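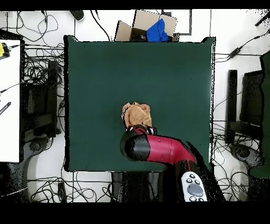 Serviette en tas sur le tapis vert, pince au bord du tissu. Vue de la caméra de tête.

**1/** Je prends le temps d'écrire un fil sur Louro, notre petite pile logicielle pour manipuler du textile. On m'a posé plusieurs questions sur la perception et sur la boucle de commande, et mes réponses en messages privés étaient trop courtes. Le français n'est pas ma première langue, merci de votre indulgence pour les tournures.

**2/** Louro se compose de trois processus. Stasska fait la perception : il reçoit les images et il rend un masque, un contour et une liste de points de prise classés. Le planificateur choisit un point et produit une trajectoire. Le contrôleur l'exécute. Les trois se parlent par messages horodatés et n'ont aucun état en commun, c'est une règle que je défends depuis le début.

**3/** La première version de Stasska cherchait la serviette par la couleur. Un seuil en teinte, un seuil en saturation, une ouverture morphologique, et c'était tout. Sur un tapis vert foncé, une serviette orangée sort très bien. J'étais content pendant deux semaines.

**4/** Ensuite j'ai relu les journaux de façon plus sérieuse. Le carton ondulé a presque la même teinte que l'éponge sous notre éclairage. Un morceau de carton à plat sur le tapis recevait donc un masque « textile » tout à fait propre, avec quatre beaux coins, et un score meilleur que celui d'une vraie serviette en boule.
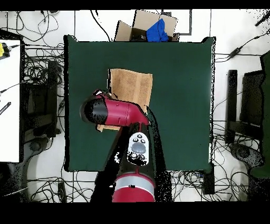
**5/** J'ai donc ajouté un second critère, la texture locale. Les bouclettes donnent une énergie assez forte dans les hautes fréquences, dans toutes les directions. Pour le carton, la réponse est plus faible et moins régulière. Un petit classifieur sur des patches suffit, je n'ai pas eu besoin d'un grand réseau. L'entraînement utilise 800 patches annotés à la main, dans les deux classes.

**6/** Question reçue : « Pourquoi ne pas utiliser simplement la profondeur ? » Parce que la profondeur est mauvaise exactement aux endroits qui nous intéressent. Autour du bras, dans la vue de tête, on obtient des zones noires avec des bords mouchetés. Si la pince se trouve au-dessus de l'objet, une partie du contour disparaît là-dedans.

**7/** Pendant longtemps, Stasska remplissait ces trous par interpolation. C'était une mauvaise idée de ma part. Le planificateur recevait une surface continue qui n'existait pas et il proposait des points de prise dans le vide, juste à côté du poignet.

**8/** Maintenant les pixels sans mesure gardent une étiquette à eux, `unknown`, et cette étiquette voyage jusqu'au planificateur. Un point de prise dont le voisinage contient trop de `unknown` est pénalisé. On perd quelques candidats valables, je l'accepte. Le réglage est dans le fichier de configuration, sous `grasp.unknown_penalty`.

**9/** Le masque du bras est un sujet à part. Nous projetons le modèle géométrique du robot dans l'image avec les angles articulaires du moment, puis nous dilatons le résultat. Si l'horodatage des angles est en retard sur celui de l'image, le masque glisse et un morceau du bras rouge entre dans la zone à analyser. Le contour de la serviette devient alors très créatif.

**10/** Pour la vue fixe, à côté de la table, le problème est différent. On voit bien la hauteur des doigts par rapport au tissu, ce que la vue de tête donne mal. En revanche le grand boîtier rouge de la pince cache vite ce qui est derrière. Les deux vues se complètent, à condition d'avoir un calibrage correct entre elles.

**11/** Notre calibrage extrinsèque se fait avec un outil maison, Lellurico. Il enregistre des poses, résout, puis affiche l'erreur de reprojection par pose et non seulement la moyenne. Je conseille cette habitude à tout le monde. Une moyenne jolie peut cacher une pose catastrophique dans un coin du volume de travail. 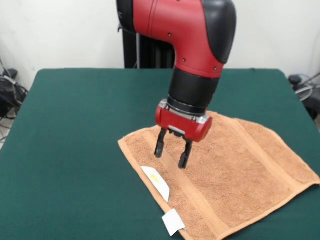

**12/** Parlons de la descente. La trajectoire d'approche s'arrête à 80 mm au-dessus de la surface estimée. À partir de là, le planificateur n'a plus la main : le contrôleur descend tout droit, lentement, et il surveille l'effort. Cette séparation nous a coûté une réécriture, mais les journaux sont devenus lisibles. On sait toujours quel processus a décidé quoi.

**13/** Le planificateur travaille à 20 Hz pendant l'approche. Il peut corriger la cible tant que la hauteur d'arrêt n'est pas atteinte. Après, la cible est gelée. J'ai essayé de garder la correction visuelle jusqu'au contact, et le résultat était nerveux : la pince change l'ombre sur le tissu, l'ombre change le contour, le contour déplace la cible, et le bras se met à hésiter.

**14/** Latence complète, de l'image reçue à la consigne envoyée : 175 ms dans la configuration actuelle. La plus grande partie vient du transfert des images et non du calcul. J'ai passé beaucoup de temps à optimiser le classifieur avant de mesurer cela – une leçon assez chère. Mesurez d'abord, je vous en prie.

**15/** Le choix du point de prise. Pour une serviette à plat, Stasska préfère un coin, sinon un bord, sinon un pli. Les plis sont intéressants : une arête soulevée donne aux doigts quelque chose à pincer, alors qu'un bord bien posé sur la table demande un contact très précis. Mais un pli ne dit rien sur l'orientation de la serviette, il faut donc observer de nouveau après la prise.

**16/** Les bandes tissées sont utiles pour l'orientation. Elles sont plus lisses et plus claires que les bouclettes, et le classifieur de texture les trouve sans travail supplémentaire. Avec une seule bande visible nous avons déjà la direction, à un demi-tour près.

**17/** Ce demi-tour, nous essayons de le lever avec l'étiquette. Un petit rectangle blanc sur un fond orangé est facile à détecter. Le difficile est de ne pas le prendre pour un coin ! L'étiquette dépasse du contour, elle a des angles bien nets, et une version de Stasska la classait volontiers comme meilleur candidat de toute la serviette.

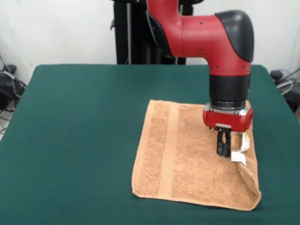 Les doigts presque joints, avec l'étiquette blanche juste à côté. Vue fixe.

**18/** La correction tient en peu de lignes. Les composantes blanches de petite surface sont retirées du masque avant l'extraction des coins, puis elles reviennent comme repères, dans un message séparé. Un repère ne peut jamais être un point de prise. J'aurais pu mettre un poids négatif, mais je préfère un type différent : le compilateur me surveille mieux que ma mémoire.

**19/** Pour le rejeu, chaque essai est enregistré avec les images, les angles, les messages des trois processus et la version exacte de la configuration. On peut relancer Stasska seul sur un ancien enregistrement et comparer les masques. Presque toutes les erreurs décrites dans ce fil, je les ai trouvées ainsi, assis, le bras à l'arrêt.

**20/** Ce qui ne marche pas encore bien : la serviette en tas. Le contour existe, les coins n'existent plus, et les plis visibles sont nombreux et se ressemblent. Nous prenons le point le plus haut, nous soulevons, nous reposons, nous regardons. C'est lent. Je voudrais choisir le pli en fonction de ce qu'on espère voir après, et je n'ai pas encore de critère qui me convainque.

**21/** Chez Talia nous préparons une version publique de Lellurico pour juin, avec la documentation du format de rejeu. Stasska viendra plus tard, il dépend encore trop de nos chemins de fichiers et j'ai un peu honte de certains noms de variables.

**22/** Si vous avez une bonne méthode pour masquer le bras quand les horodatages ne sont pas parfaits, je suis preneur. Interpoler les angles aide, mais pendant les accélérations du poignet il reste un liseré rouge, et je n'aime pas dilater davantage. Les réponses sont ouvertes sous ce message.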